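I have lived in Stellirby for 11 years, and in this time I have learned to love the small town library more than any other building in it. So I was sorry, in February, to read that the opening hours will be cut again, and that the evening hours will go first.

The argument of the council is easy to understand. Fewer people borrow books than before. In the evening the visitors are few, and the lights and the heating cost the same for four readers as for forty. I do not think the people who wrote this are bad people. I think they have counted the wrong thing.

When I came here I did not borrow books. My English was good enough for the bus and for the bakery, but a novel of 300 pages was too much for me. I went to the library because my room was cold and because there one could sit at a table without buying a coffee. I sat there after work, from six until eight, and read the same local newspaper from the first page to the last, also the death notices. In the numbers of the library I did not exist. I had no card until my second winter.
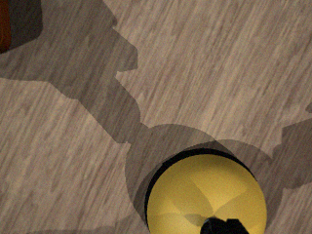 I know that many others used the place in the same way. There was a man who prepared for his driving theory test. There were two sisters from the school in Flavdale who missed every evening the early bus, I suspect on purpose, and did their homework until the next one. None of us would appear in a table of loans.

My friend Hajnalka Simon, who grew up in a village even smaller than this one, does not agree with me. She says that a warm room is a good thing, but then we should call it a warm room and pay for it as such, and let the library be a library. It is a fair point and I have thought about it for a long time. But I believe that people do not like to go to a place which exists only because they need help. To the library I could go with my head up. I was a reader, even if I read slowly and only the newspaper.

## What is saved

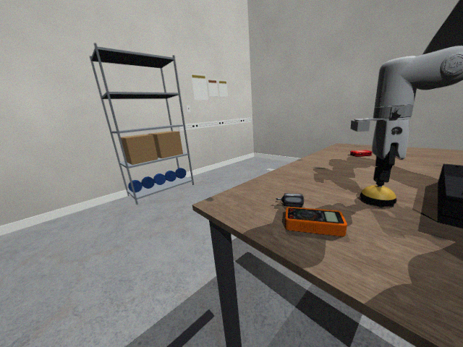

## The cost of an evening

The council says that it will save 2,000 pounds in a year by closing at five. This is not nothing. I am not a rich person and I respect such a sum. But in the same report one can find the money for new signs on the road to Fostau, and for this nobody was asked if enough drivers look at them.

A library which closes at five is closed for everybody who works until five. It stays open for the retired and for parents with small children, and I am glad for them, but the others will slowly forget that it is there. Then in some years there will be a new report, and it will say, correctly, that the visitors are again fewer.

What I would propose is modest. Keep two evenings in the week until eight, and close on two mornings instead. Ask the people who sit there, also those without a card, what they come for. The survey last autumn was sent only to members, and 75 answered it. I would like to know what the driving theory man would have written.
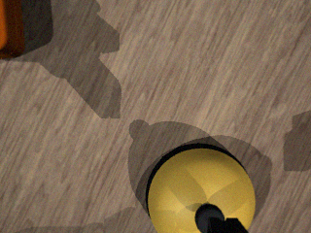 *A table, seen from above.*

I still go on most evenings. I have my card now and I borrow perhaps one book in a month, and often I bring it back not finished.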